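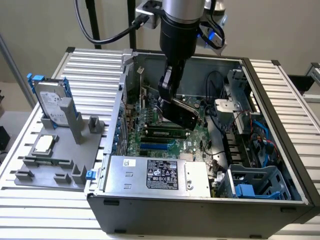

Open desktop tower on its side, gripper over the motherboard.

Nelleren Screen Listings

A table of opera and stage recordings shown in movie theaters, one row per screening run. Maintained by Myfanwy Wogan and Tharun Nambiar. Last updated June 11, 2026.

Contents

screenings.csv has 1,000 rows. venues.csv has 181 rows, one per theater. titles.csv has 200 rows, one per recorded production. The files join on venue_id and title_id.

Columns in screenings.csv

run_id: integer, unique
title_id: integer
venue_id: integer
first_date: year, month, day
last_date: same format; blank for single showings
sung_language: two-letter code
subtitle_language: two-letter code, or "none"
live: 1 for a live relay, 0 for a recording
interval_min: whole minutes; blank if not listed

Sources

Rows were typed in from printed programs and theater websites. Samran Thongdee checked the Parnport venues by phone. Encore showings get their own run_id and share the title_id of the first run.

Known problems

Venues that changed names keep the old venue_id, with the new name in alt_name. Accents in composer names were lost in the October import and have been restored only in titles.csv. Double bills are stored as one title. Ticket prices are not included.

Loading

Files are UTF-8, comma-separated, with a header row. Read venue_id as text; some values start with zero.

Corrections

Send the run_id and a link to the program page to Precious Galang.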